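4.2 What we ended up budgeting for

I should say up front that I came to this as the person who had to sign for the equipment, so this section is a lot less tidy than the control work in Section 3. Our first plan at Modton had one big line for the robot and one small line called "other." Amos Lindqvist looked at it and asked where the hands were. I had assumed they came with the arms (they didn't, on the quote we had), and that one question pushed the whole plan back to September.

So we started over and priced the work instead of the machine. The job is easy to say out loud: molded black parts go between shelves and a plastic bin, and the bin gets handled too. For that you need two hands, fingers that can cope with a curved glossy surface, and some kind of sensing near the wrist. You also need shelving at a height the arms can reach, and that was the line I had forgotten completely! Figure 6 shows the station with the bin on the floor and the parts set out.
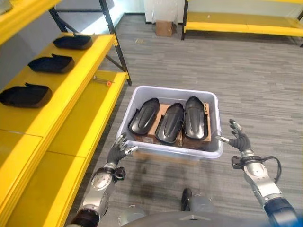

Figure 6. Both hands at the parts bin, with more parts on the yellow shelving to the left.

Spares and wear items

We asked Nokelport and Lahlou for quotes on the same list, and the two came back looking like they were for different projects. Nokelport folded finger replacements into a yearly service fee. Lahlou sold them one by one, with cables and wrist attachments listed separately, and wanted 94 dollars for each fingertip. I liked the second style better, even though it made for a longer spreadsheet, as I could see what we'd be paying if we broke something on a Wednesday and wanted it fixed that same week.

Sibusiso Matlala argued for holding back 20 percent of the hardware money until the first round of trials was done. I grumbled about it at the time, but we did it, and most of what we held back went to fingertips and a second set of cables. The bins and shelving came to 1274 dollars together, delivery included. We also put 300 dollars aside for cardboard, packing and hand tools, the kind of thing that usually gets bought on somebody's own card and then argued over.

The Rarutov software license is left out of these totals. It was paid from a different grant and renews on its own schedule, so a lab copying our list should add its own line for that. Staff time is in Section 4.3.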